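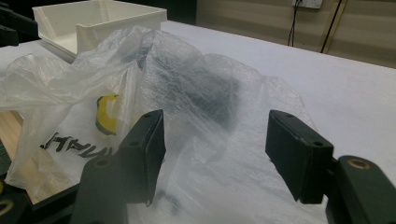
Two hand-held grippers, one very annoying plastic bag

Oct 23, 2020

I spent the morning at the Kershaw workshop in Prisville, where the Prudex crew is trying out two hand-held grippers before they pick one for their packing arm. I got to squeeze things, so I was happy!

The crumpled see-through bags were the hard part (rigid boxes are almost boring by now). The black fingers have rectangular pads, and I like how they come in nearly level on both sides of all those wrinkles. The other candidate, from Treltar, has softer tips and feels nicer in the hand, but it's heavier and my wrist noticed.

They've logged 549 grasps since June and want a lot more before they trust the numbers. Bags with something dark and lumpy inside get their own column in the log, which I thought was pretty funny. I'm told the choice comes down to finger pads and price, and they'll post results in five weeks.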